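ホーム　エッセイ　暮らしの道具　バックナンバー　お便り　検索

大きな布はベッドの上で畳めばいい

洗濯物をどこで畳むかという話を、人とじっくりしたことがある方はどれくらいいらっしゃるでしょうか。献立の話や掃除機の話ならいくらでもするのに、畳む場所となると、みなさん子どものころから見てきたやり方をそのまま続けていて、よその家がどうしているかはあまり知らないようです。私もそうでした。実家では居間の畳に母が正座をして、テレビの音を聞きながら畳んでいましたから、洗濯物というのは床で畳むものだと思い込んで、結婚してからも、引っ越しをしてからも、ずっと床に座って畳んできたのです。

それがここ数年、すっかりベッドの上で畳むようになりました。きょうはその肩を持つ話をしたいと思います。お行儀が悪いとおっしゃる方がいるのは承知しています。寝るところに洗ったものを置くなんて、という声も、実際にお便りでいただきました（丁寧な字で、便箋にびっしり書いてくださったので、こちらも何度も読み返しました）。それでも私は、大きな布だけは、どうしてもベッドの上がいいと言いたいのです。

きっかけは、一枚の黒い布でした。

前に住んでいた町に、Wurkholmという小さな生地屋がありまして、閉店の少し前の売り出しで、幅の広い黒い布を598円で買ったのです。何に使うというあてもありませんでした。ただ、その日は朝から雨で、傘をさして出かけたのに手ぶらで帰るのも惜しいような気がして、レジのそばの籠に巻いてあったのを、つい持って帰ってきてしまったのですね。家で広げてみたら思っていたよりずっと大きくて、夫に「暗幕でも張るの」と笑われました。

ところが、この布がよく働くのです。夏の西日が強い日には窓にかけておきますし、お客さまが急に見えたときは、ソファに積んだあれこれの上にふわりとかけてしまいます（これはあまり大きな声では言えません）。本棚を動かすときには下に敷いて引っ張りました。孫が来ればテントになり、洞窟になり、あるときは夜の海になりました。旅行の荷物をまとめるときには、細かいものをこの上に並べておくと忘れものが見つけやすいのです。白いものも銀色のものも、黒の上ではよく目立ちますから。

そういうわけで出番が多く、出番が多いということは、そのたびに畳まなければならないということでもあります。これが大変でした。

シャツや手ぬぐいなら、床でもテーブルでも膝の上でも、どこでだって畳めます。でも、両腕をいっぱいに伸ばしても端から端まで届かないような布は、もう別の生きものだと思ったほうがよくて、立って持てば裾が床を引きずりますし、床に広げれば、今度は自分の居場所がなくなります。布の上に膝をついて、向こうの角を取りに行って、戻ってくるうちにこちらの角がずれている。ずれたのを直しに行くと、さっき合わせた向こうがまた開いている。しかも黒い布は、床の埃も、猫の毛も、いつのまにか落ちていた糸くずも、ひとつ残らず拾ってきて見せてくれるのです。畳み終わってから粘着テープでぺたぺたやっていると、いったい自分はなんの仕事をしているのだろうという気持ちになります。

あるとき、腰を痛めました。重いものを持ったわけでもなく、台所で振り向いただけだったのですが、それからしばらく床に座るのがつらくて、洗濯物がかごの中で山になっていきました。夫も畳んではくれるのですが、夫の畳み方は夫の畳み方でありまして、タオルが棚に入りません。それで仕方なく、寝室のベッドの横に立って、ベッドを台にして畳んでみたのです。

まあ、楽でした！　どうして今までこうしなかったのかと思いました。

まず高さがいいのです。うちのベッドは少し背の高いほうで、立って軽く手を伸ばしたところに布があります。膝をつく必要もなければ、立ったり座ったりを繰り返すこともありません。それに広い。家じゅうを見回しても、何も置いていない平らなところであれほど広いのは、ベッドのほかにないのです。食卓にはいつも何かしら載っています。醤油さし、新聞、読みかけの郵便、夫の眼鏡。床も、平らなようでいて、椅子の脚やら敷物の端やらが邪魔をします。朝、布団をきちんと整えたあとのベッドだけが、昼のあいだじゅう何もせずに広々と待っているわけですから、使わないのはもったいないでしょう。

そして、これがいちばん申し上げたいところなのですが、ベッドは布をつかまえていてくれるのです。つるつるした机の上ですと、大きな布は自分の重みで端からするすると落ちていきます。片側を直しているうちに反対側が滑っていって、気がつくと半分が床の上ということになります。シーツの上では、布と布とがほどよく引っかかりあって、置いたところにわりあいおとなしくいてくれます。角をひとつ合わせて、手を離して、次の角に回り込む。そのあいだ待っていてもらえるというのは、ひとりで大きなものを畳む者にとっては、助手がひとりいるのと変わらないありがたさなのです。

友人のハンナ・ブジョゾフスカさんにこの話をしましたら、彼女のおばあさまも同じことをしていたと教えてくれました。ハンナさんはポーランドの生まれで、こちらに来て長く、いまは私の家から歩いてすぐのところに住んでいます。おばあさまは89歳で亡くなるまで、ご自分のシーツはご自分で畳んでおられたそうで、若いときは姉妹と端と端を持って引っ張り合って畳んだのを、姉妹がひとりずついなくなって、しまいにはベッドを相手に畳むようになったのだと聞きました。「ベッドは引っ張ってくれないけど、文句も言わないから」というのが口癖だったとか。私はその話がとても好きで、以来、シーツを畳むときにはときどき、会ったこともないそのおばあさまのことを考えます。

ふたりで端と端を持って畳むのは、たしかに気持ちのいいものです。私も子どものころ、母に呼ばれて縁側に立ち、敷布の角を両手に持たされました。母がぱんと引くと、こちらは軽いものですからよろけてしまう。歩み寄って角を渡して、また下がって、また歩み寄って。踊りのようでもあり、綱引きのようでもあって、面倒くさいと言いながら、呼ばれると案外うれしかったのを覚えています。ああいうことができる相手が家にいるうちは、ぜひなさったらいいと思います。ただ、昼間ひとりで家にいる人はたくさんいますし、夜遅くに帰ってきてから乾いた洗濯物を取り込む人だって大勢いるのですから、大きな布をひとりで畳む方法というものを、もう少しみんなで大事に語ってもいいのではないでしょうか。

さて、畳み方そのものについても、私にはひとつ意見があります。最初から角を合わせようとしないことです。

家事の本を開きますと、たいてい、まず角と角をぴったり合わせましょうと書いてあります。正しいと思います。正しいのですけれど、大きな布の場合、その前にしておくことがあるのです。広げることです。とにかく一度、ベッドの上にばさりと放って、だらしなく広げてしまう。真ん中に山ができていても、端がめくれていても、手前が垂れ下がっていても構いません。それから、遠いほうの角をひとつだけつまんで持ち上げてみます。すると布のほうで、どこがねじれていて、どこが二重になっているのかを教えてくれます。つまんだところから皺がすうっと走って、たるみのあるところで止まりますから、その止まったところへ手をやって、ならしてやればいいのです。

私はこれを、布に訊く、と呼んでいます。大げさに聞こえるでしょうが、何年もやっておりますと、つまんだときの手ごたえで、向こう側がどうなっているかがなんとなくわかってくるものです。急いで角を合わせにかかると、下のほうに折れが隠れたまま畳んでしまって、仕上がりがどうにも分厚く、斜めになります。そうしてやり直すのに使う時間を考えたら、初めにひと息おいて、だらしなく広がったままの布を眺めているほうが、よほど早く済みます。

とくに黒い布は、この眺めている時間が要ります。柄のある布でしたら、模様がどちらを向いているかで表と裏も縦と横もわかるのですが、無地の黒ときたら、どこも同じ顔をしているのですから困ってしまいます。折れたところも影になったところも、みんな黒い。夕方の、電灯をつけようかどうしようかという時間に畳もうとして、長いほうと短いほうを取り違えたことが何度あったかわかりません。それで私は、黒い布を畳むときには、なるべく昼の明るいうちに、窓のほうを向いて立つことにしました。横から光が入ると、折り目の背のところだけが鈍く光って、布の形が浮かんできます。あれはなかなかいいものです。真っ黒だと思っていた布に、灰色がかったところや青みのあるところがあるのに気がついて、手を止めて見てしまうこともあります。

下に敷いてあるシーツも、できたら柄ものがよろしいです。うちでは昔から、寝具は白と決めていたのですが、これも近ごろ宗旨替えをいたしました。色のたくさん入った賑やかなシーツの上に黒い布を広げますと、どこまでが布で、どこからがベッドなのかが一目でわかります。端を合わせるときに、端が見えるというのは、当たり前のようで大変に助かることなのです。逆に、白いシーツの上で白いカバーを畳むのは、雪の日に白うさぎを探すようなもので、老眼の進んだ私などは手探りになってしまいます。

柄もののシーツにするには、じつは少々勇気がいりました。寝室は落ち着いた色で揃えなさいと、どの雑誌にも書いてありますからね。背中を押してくれたのは、以前の職場でご一緒していたタオ・ゴーさんです。タオさんのお宅にお邪魔したとき、寝室の戸が開いていて、ベッドの上がお祭りのように華やかだったのです。私が思わず見とれていたら、「寝るときは目をつぶるから、うるさくないよ」と言われて、なるほどその通りだと感心してしまいました。起きているあいだに楽しいほうがいいに決まっています。次の週にはもう、うちのベッドにも花が咲いておりました。

お行儀の話に戻りましょう。寝る場所に洗濯物を置くことに抵抗のある方に、私から申し上げられるのは、整えてからなさってください、ということくらいです。起きたままの乱れた寝床の上で畳むのは、私も賛成いたしません。皺の上に皺を重ねるようなもので、畳みにくいですし、気分もよくない。朝のうちに枕をどけて、シーツの皺を伸ばして、窓を開けて風を通す。そうしておけば、ベッドは立派な作業台です。気になる方は、洗い替えのシーツを一枚、上にさっと敷いてから始められたらいいでしょう。

それから、ベッドで畳むことには思いがけない効き目がありまして、畳み終えるまで寝られないのです。床や椅子の上ですと、途中でやめてもその日は済んでしまいます。かごに入ったままの洗濯物が、三日も四日も部屋の隅で暮らしている。そういう風景に覚えのある方は多いはずです。ベッドの上に広げてしまったものは、夜までにはなんとかしなければなりません。もっとも、どうにも疲れた晩には、丸めて椅子に移して寝てしまうこともあります。そういう晩はそういう晩で、よろしいのではないでしょうか。布は逃げませんし、翌朝また広げれば済むことです。

ここでもうひとつ、きれいに畳むことについて、かねがね思っていることを書いておきます。近ごろは収納の本がたくさん出ていて、どれを見ても、布という布が定規で測ったように四角く畳まれ、本のように立てて並んでいます。見ていて気持ちがよくて、私も好きでよく眺めます。眺めますけれど、あれを自分の家の全部の布にあてはめようとすると、くたびれてしまいます。一度、真似をして、寝室の押し入れをすっかりあのように揃えたことがありました。半日かかりました。そして次の洗濯の日には、もう一列が崩れておりました。

私は、布にはそれぞれ身分に合った畳み方があっていいと考えています。お客さま用の敷布や、よそに着ていくものは、時間をかけて角まで揃える。毎日使うタオルは、棚に入る大きさになっていれば合格。そして例の黒い布のような、あしたにもまた引っ張り出すかもしれない大きな働き者は、半分に、また半分にして、くるくると緩く巻いておけば十分なのです。多少斜めになっていても、広げてしまえばわかりません。完璧に畳もうと思うから出すのが惜しくなり、出すのが惜しくなると、せっかくの便利な布が棚の奥で眠ることになります。使いたいときに気軽にばさりと広げられること、それが大きな布のいちばんの値打ちだと思いますので、畳むほうもその気軽さに釣り合った手間でいたいのです。

夫とは結婚して35年になりますが、畳み方についてはいまだに折り合いがついていません。あの人は三つ折りにしてから二つ折り、私は二つ折りにしてから三つ折りで、できあがりの大きさは同じようなものなのに、輪になるほうの向きが違うので、棚に並べると互い違いになります。昔はいちいち畳み直していました。畳み直しているところを見つかって、気まずい思いをしたこともあります。いまはもう直しません。棚を開けて、ああ、ここからここまではあの人が畳んだのだなとわかるのも、まあ悪くないなと思うようになりました。年を取ったのでしょうか。

この黒い布だけは、ふたりで畳むことがあります。夫がベッドの向こう側に立って、私がこちら側に立って、それぞれの角を持ちます。あの人はせっかちですから、こちらがまだ皺をならしているのに、もう角を持ち上げて待っています。待っているのに文句は言いません。私が「はい」と言うと、半分をこちらへ渡してよこします。それだけのことで、言葉もろくに交わさないのですけれど、20分もテレビの前に黙って並んでいるより、よほど話をしたような気持ちになるのですから、おかしなものです。

もし、押し入れの奥に、大きすぎて畳むのが億劫で、しまったきりになっている布がありましたら、お天気のいい日の昼間に、一度ベッドの上に出してみてください。古いカーテンでも、もらいもののテーブル掛けでも、何年も前に何かを作ろうとして買った生地でもかまいません。畳まなくても構わないのです。広げて、端をひとつつまんで、どんな具合に皺が寄るか眺めてみるだけで、その布を何に使おうかという考えが、ひとつやふたつは湧いてくるものです。

うちの黒い布は、洗っているうちにいくらか柔らかくなってきました。七月に孫たちがまた来ることになっていて、今度はあれで影絵芝居の小屋を作るのだと、電話口でもう張り切っています。クリップが足りるかしらと、私はいまからそちらを心配しています。足りなければ洗濯ばさみで留めることにして、終わったらまた、みんなで寝室に運んで畳むつもりです。小さい人たちに角を持たせて、よろけるくらいに、ぱんと引いてやろうと思っています。

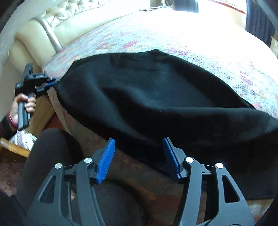
柄もののシーツに広げた大きな黒い布。折り目の背が鈍く光ります。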